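3. Recogida de demostraciones

3.1. Puesto de trabajo

Las demostraciones se obtuvieron en el laboratorio de Ploltau, en un recinto revestido de losetas grises y equipado con dos brazos robóticos montados en el borde delantero de la superficie de trabajo. Ambos brazos se manejan a distancia mediante el sistema de teleoperación Tamihana, que registra de forma sincronizada las posiciones articulares, la apertura de las pinzas y las imágenes de las cámaras. La estructura de perfiles de aluminio que rodea la mesa permite colgar objetos y accesorios fuera del plano de trabajo, de modo que la política aprendida deba distinguir entre los elementos pertinentes para la tarea y los que forman parte del entorno.

La tarea considerada en esta sección es la composición de palabras con bloques de letras. Al comienzo de cada episodio, el responsable de la sesión escribe a mano una palabra en una pizarra pequeña, y el operador debe seleccionar y ordenar los bloques correspondientes. El vocabulario consta de palabras inglesas de 4 letras. Entre los bloques se incluyen piezas que no intervienen en la palabra solicitada, con objeto de evitar que el modelo resuelva la tarea por mera proximidad.

La disposición inicial de los bloques se modifica antes de cada episodio. Los objetos ajenos a la tarea se sustituyen o se cambian de lugar al iniciar cada sesión, conforme a una lista establecida de antemano (figura 2).

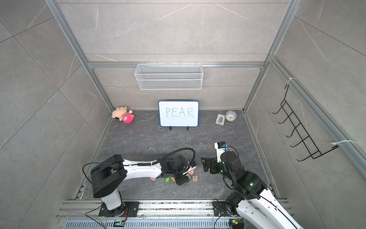 Figura 2. Puesto de recogida con la palabra «PEAR» en la pizarra. La pinza del brazo izquierdo apunta hacia los bloques; al fondo de la superficie, un muñeco de peluche y un reloj despertador.

3.2. Protocolo y anotación

Cada operador completó una fase de familiarización cuyos registros no forman parte del conjunto final. Durante las sesiones se le pidió que mantuviera una velocidad moderada y que no corrigiera la posición de un bloque más de una vez. Los episodios en los que una pieza cayó fuera del alcance de los brazos se interrumpieron y se marcaron como no válidos.

Se grabaron 400 episodios. Tras la revisión manual se conservaron 388; los restantes se descartaron por pérdida de sincronía entre los flujos de imagen o por interrupción prematura. De los episodios conservados, 127 requirieron la intervención coordinada de ambos brazos, ya fuera para separar bloques contiguos o para reorientar una pieza antes de colocarla. Estos episodios llevan una etiqueta propia, que permite excluirlos del entrenamiento en los experimentos con un solo brazo.

La anotación se efectuó con la herramienta Stoneteo. Para cada episodio se consignaron la palabra solicitada, el orden de colocación de las letras y el instante de cierre y apertura de cada pinza. Las discrepancias entre anotadores se resolvieron mediante una segunda lectura del registro completo. La partición de evaluación se definió por palabras y no por episodios, de manera que ninguna palabra de evaluación aparece en el entrenamiento.

Proyecto Vukow · Contacto: secretaría del proyecto, Ploltau · Todos los derechos reservados · Volver arriba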